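Unser Heimrennen in Kerkska findet im August leider nicht statt. Der Veranstalter hat die Strecke nicht mehr bekommen, und ich bin darüber ziemlich traurig.

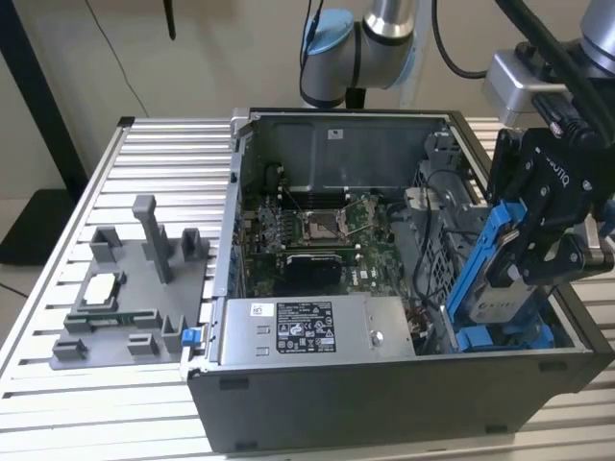

Offener PC auf dem Arbeitstisch

Für mich waren es immer nur 10 Minuten mit dem Fahrrad bis zur Boxengasse. Letztes Jahr fuhren wir dort 90 Minuten im Regen und wurden Achte – für unser kleines Team ein sehr gutes Resultat.
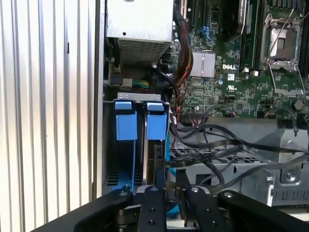
Platine mit Kühlkörper

Jetzt fahren wir stattdessen nach Painemal. Die Strecke kenne ich nur vom Erzählen: drei schnelle Kurven, danach eine lange Gerade.

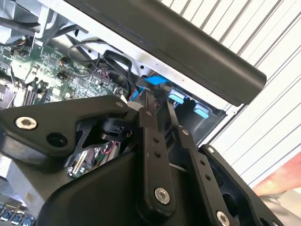
Rennteam Grustora – Abteilung Tourenwagen

Ivana Barrientos startet als Erste, ich übernehme nach dem Tankstopp. Die neuen Bremsbeläge liegen schon bei mir, nur die Reifen fehlen noch. Wer mitfahren möchte, schreibt mir bitte bis Ende des Monats.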